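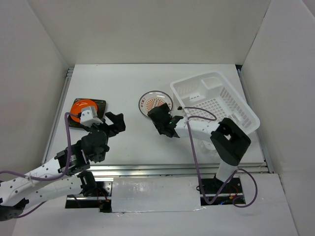

*Page last changed: 5th June*

## 4.2 Controller comparison on the plate-and-basket task

Figure 3 shows the two-arm cell at Doddale. The work consists of moving plates into a white plastic dish basket, which most of us do at home without a methods section. We ran it under two controllers, Zoubi and Misavo, with the arms, grippers and workspace unchanged between them. Zoubi follows a planned joint trajectory and tolerates very little deviation from it. Misavo is compliant at the wrist and tolerates a good deal, including, on occasion, the wrong plate.

Each controller was given 500 attempts. An attempt counted as a success if the plate ended upright in the basket and stayed there after both grippers had withdrawn to their start poses. Plates leaning on the rim were scored as failures, over the objections of one author, who keeps his own kitchen that way.

Zoubi succeeded on 326 attempts. Most of its failures came at first contact, where the fingers met the rim slightly high and pushed the plate along the tabletop with great confidence. Misavo did better on contact and worse on everything after it. It would settle the fingers under the rim nicely, lift, and then drift during the traverse, so that the plate reached the basket at an angle the basket had no slot for. We have left Misavo's totals to Table 5, where they are split by plate, as a pooled figure flatters it.

Colour made little difference to either controller. Glare did. The glossy upper part of the orange plate and the bright streaks along the aluminium extrusion were both segmented as graspable objects during early tuning, and the left arm made several sincere efforts to pick up the extrusion. Masking the near edge of the workspace cured this.

Cable routing deserves more space than it usually gets. The purple cables on both arms are long enough to form loops, and on the right arm the loop passes over the basket. Hamish Waaka re-routed that cable in October using the Aller clip set, and then put it back, having found that the tidier route tugged at the wrist near full extension. All results reported here use the untidy one.

**Figure 3.** The Doddale cell, with the patterned plate at the right gripper and the orange plate on its tray at left.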